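Stories / Web & Community / Interviews

The question box that signs its name

Mwanaisha Chege laughs when I ask whether the internet needed another place to ask questions. "Probably not!" she says. "But I needed one, and my neighbors needed one, and that seemed like enough to start with."

Her site, Kiltiveo, lets people post a question about anything they are trying to fix, build or understand, and sends it to a small group of members who have said they know something about that subject. Everyone uses a real name. There are no follower counts, no likes, and no feed to scroll. You ask, you wait a bit, and somebody writes back. I have used it for two months now (mostly for plumbing, I'm sorry to say) and I find myself opening it over breakfast just to read what other people have been wondering about.

Chege started it while she was working on the support desk at Hiledix, a web hosting firm. She spent her days answering tickets and noticed that the best ones had nothing to do with hosting. "People would write in about their mail not arriving, and then at the bottom they'd add, by the way, do you know why my speakers buzz? And I loved that part. I'd stay late answering the by-the-way."

The first version was a form that sent email to her and her friend Tatu Massawe, who now writes most of the code. Massawe joined our call from her kitchen with a bowl of noodles in one hand. "It was terrible," she says cheerfully. "If two people replied at the same moment, one of the replies vanished. We lost a beautiful long answer about bread ovens that way and I still feel bad."

They fixed that, opened the doors in July, and expected to hear from the same dozen friends. Within the first season they had 1546 members. Today they have just over 4000, and more than half of those have answered at least one question, a figure Massawe repeats to me twice because she is so pleased with it.

What makes that happen? Chege thinks it is the routing. When you join, you pick up to 16 subjects, and you only ever get questions in those. Nothing else lands in your inbox. "On the big sites you stand in a stadium and shout," she says. "With us it's more like someone leaning over the fence. You know they came to you on purpose, so you want to help them."

The subjects are wonderfully specific. Members made most of them up. There is one for accordion repair, one for old tax forms, one for moving houseplants across borders, and a very lively one for home electronics, where the arguments about extension cords can run for days.
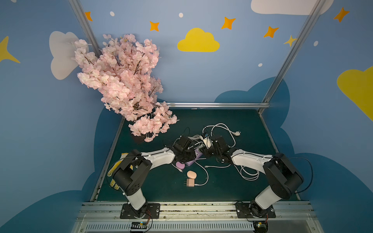 A lavender power strip and a small plug adapter.

Real names were the hardest decision. Massawe wanted nicknames, which is what she had grown up with on message boards, and the two of them went back and forth over it for weeks. Chege had seen plenty of anonymous comment sections go sour and didn't want to run one. In the end they let the early members vote, and real names won easily.

"I was annoyed for a whole day," Massawe says. "Then I saw how people wrote. They said hello! They said thank you! They came back and told you whether the thing worked. I'd never seen that on a forum, the coming back."

There is an exception for health and family questions, where a member can ask to have the name held back. Those go through Jabari Mwaipopo, who reads each one before it is passed along. He was a school librarian for years and says the work is surprisingly similar. "You get very good at hearing the question behind the question. Someone asks for a book on sharks and what they want is to talk about the sea. I still do that all day, only now I type it."

Mwaipopo has also become the person who settles quarrels, and his method is simple. He writes to both people and asks each of them to explain what the other one meant. Most of the time, he says, the argument has gone by the second message. I asked what he does the rest of the time. "I have a cup of tea and then I close the thread."

Not everything has gone smoothly. A change to the notification emails last spring sent 2000 of them to the wrong people, and Massawe spent a night writing apologies by hand. The search page is slow. There is no app, and Chege gets asked about one constantly. She would like to have one, but she'd rather fix search first, and with the site paid for by member subscriptions there is only so much time to go round.

An offer did come in from a larger company, Tamex, to fold Kiltiveo into its own community tools. They talked it over for a month and said no. Chege is careful to say the people there were kind about it. "They had good ideas! We even borrowed one, the weekly letter. But they wanted profiles with scores on them, and I couldn't picture Jabari with a score."

The weekly letter is my favorite thing they make. It picks out a handful of answers and prints them in full, long ones included. Last week's had a reply on sharpening kitchen knives that was so clear and so funny I read it aloud at dinner - and then went and sharpened everything we own.

Next up is a version in Swahili, which Nyokabi Shemweta is translating, button by button. She has a running list of words that refuse to cooperate. "Thread" is one and "post" is another. She has asked the members for suggestions, of course, and got so many replies that the question had to be given its own subject.

Contact the editors | © Kariuki Stories | Back to top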